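4. Fitting the shoulder strap and the first use

4.1 Before you begin

Please read this section to the end before you open the small parts bag. The Clullia bag is delivered with the strap not mounted, and the order of the steps is important. If the strap is mounted the wrong way round, the length slider will sit behind your shoulder and you cannot reach it while walking.

You need:
Clullia bag, any colour
Shoulder strap (packed in the front pocket)
Small parts bag marked Drumis
A soft cloth
A table with good light

Put something soft on the table. The small parts can scratch a varnished surface, and on a hard floor they jump very far when they fall.

4.2 Mounting the strap

1. Take the strap out of the front pocket and lay it flat, with the woven side up. The side with the sewn label must look down.

2. Check that the strap has no twist along its whole length. A twist which is closed inside the slider is difficult to remove later.

3. Pass the free end of the strap up through the first slot of the slider, over the middle bar and down through the second slot.

4. Pull until 10 cm of strap stands out behind the slider. Do not pull more at this moment, you will adjust it in 4.3.

Note: The sliders delivered with bags made before June have a slightly narrower slot. If the strap does not enter, fold the corner of the end to a point and push it with the cap of a pen. Never use a knife or scissors for this.

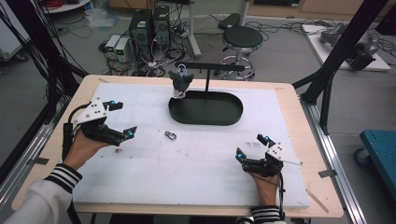 5. Pass the end through the eye of the first snap hook, from the inside to the outside. The opening of the hook must look away from the bag when you wear it.

6. Bring the end back to the slider and pass it under the middle bar, below the first layer. Pull strongly two times.

7. Repeat step 5 with the second snap hook at the other end of the strap, then close the loop with the press stud.

8. Fasten both hooks to the side rings of the bag. You should hear a click from each one.

Caution: Do not lift a loaded bag if one hook is only half closed. The spring can stay open and the ring will slip out.

4.3 Adjusting the length

Wear the bag empty and stand straight. The top of the bag should be at the height of your hip bone. For cycling, make the strap 8 cm shorter - otherwise the bag moves to the front when you bend.

After the first week of use, check the length again. A new strap becomes a little longer, and this is normal.

4.4 Care of the metal parts

Wipe the hooks and the slider with the dry cloth after rain. If a hook becomes stiff, put one drop of sewing machine oil on the spring and open and close it several times. Remove the rest of the oil before the hook touches the fabric again, as oil marks on the canvas do not wash out. Do not use metal polish.

Spare hooks are sold in pairs under order number 978.

Text of this section: Dirceu Nogueira, revised 17 January 2019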